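Stukier Kitchen Set: Tea Counter

README, last touched in August by Maricruz Camacho

Welcome, and thank you for reading this before opening the folders! Stukier is our collection of everyday kitchen counters, and this part of it covers a single one, the tea counter, with all the bits and pieces that gather near a kettle over a long Thursday. The full part holds 3,032 pictures in 14 folders, and the folder names are plain words, so you can find your way without a key.

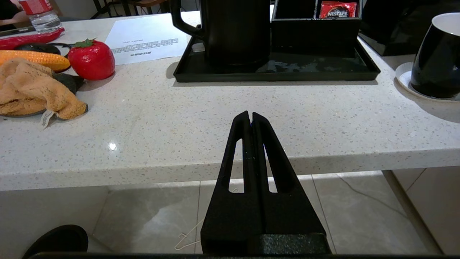

The toy food has labels of its own. Please don't merge "toy tomato" with "tomato" (Radu Sârbu did that once in an early copy and it took us most of an afternoon to pull them apart again). Cloths are labeled "cloth" whether they are folded, crumpled or hanging over an edge.

Tea things are the heart of the set: kettle, tray, mug, organizer box, tissue box.
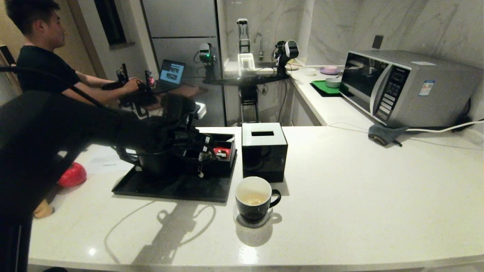
Tea counter with tray, tissue box and mug; microwave on the right.

Dark things on dark trays gave us the most trouble, and Pak-hei Cheng went back over 40 of the hardest ones by hand. If an outline still looks off to you, it probably is, so do write to us.

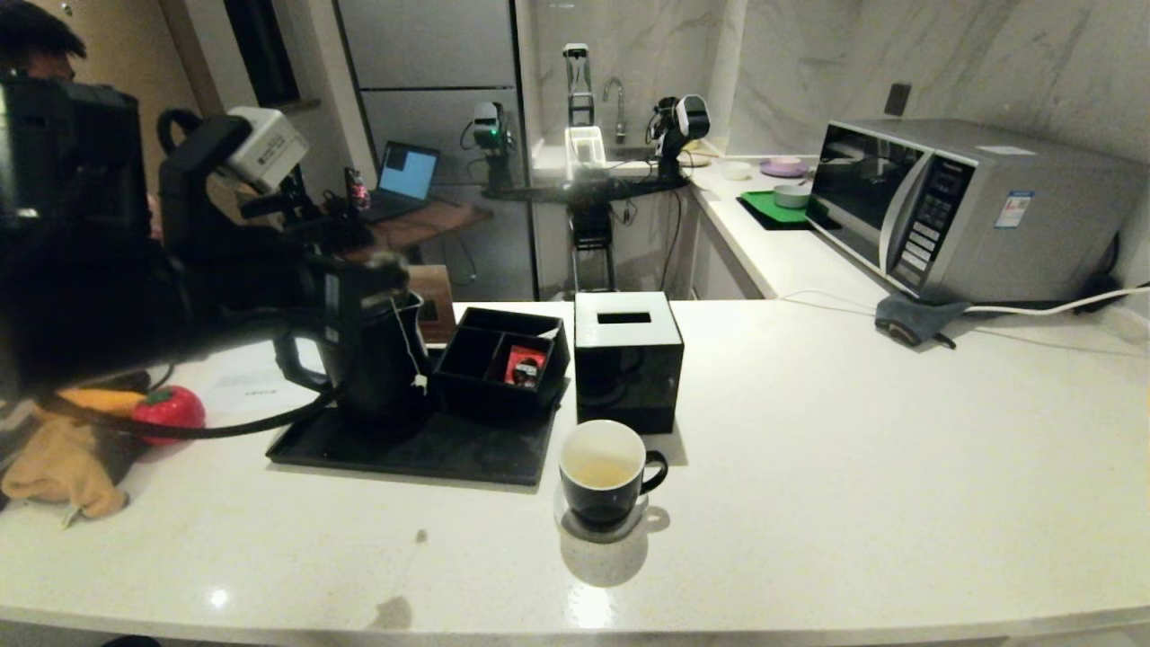

Drinks are labeled by their container only. We talked for a good while about adding a "tea" label and decided to leave it for the next version, along with strings, tags and packets, which are small and easy to miss.

Known gaps: paper with print on it is marked "paper" and the words are not typed out. Cords are outlined in 8 of the folders so far.

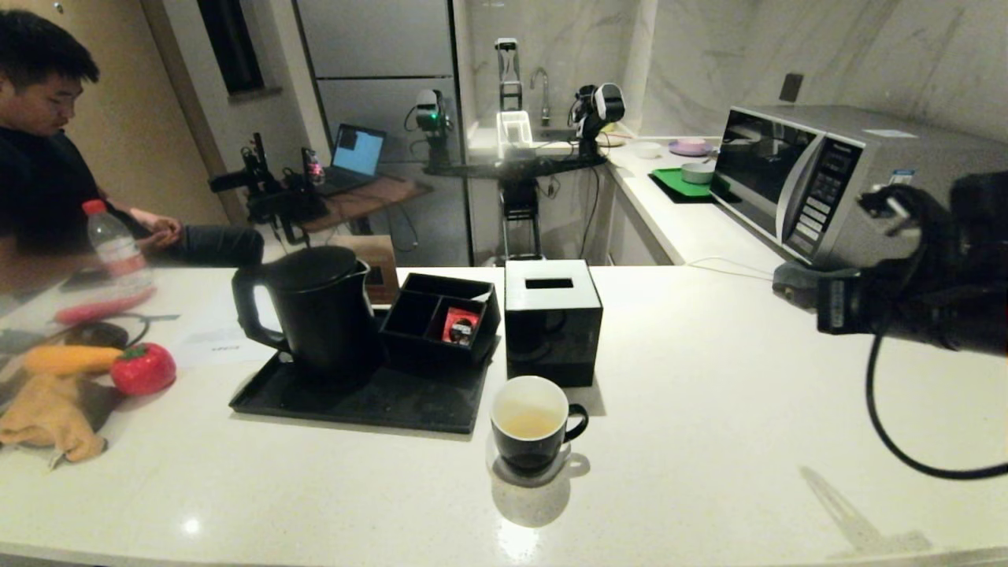 Kettle and organizer box on the tray, cup in front of the tissue box, water bottle with a red cap to the left.

Fixes and questions go to Maricruz or to Emiliano Quezada, who keeps the label list.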